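¿Cómo funciona la fianza en los apartamentos Lundbridge?

irkilora
2 de diciembre de 2021

Hola a todos. He reservado un apartamento en Lundbridge para enero y me piden una fianza de 128 euros. ¿Se paga en la llegada o antes?
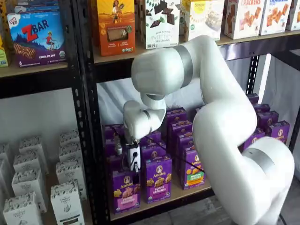 Cajas moradas en estanterías negras

También quisiera saber si puedo dejar las maletas después de la salida.

Skonus

Yo pagué con tarjeta al recoger las llaves. Me la devolvieron

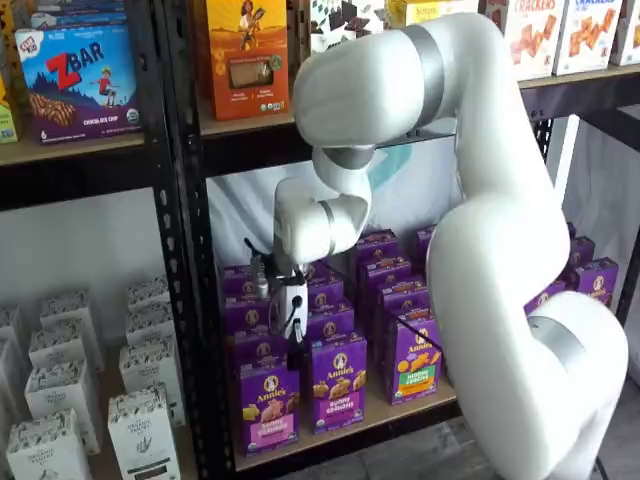
completa, pero tardó varios días. Las maletas se pueden dejar en la recepción, hasta 60 minutos sin coste.

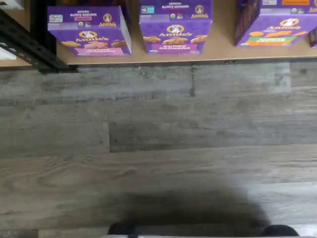 Brandão

Depende de la reserva. La mía fue sin fianza. Pregunte por correo y guarde la respuesta, por favor.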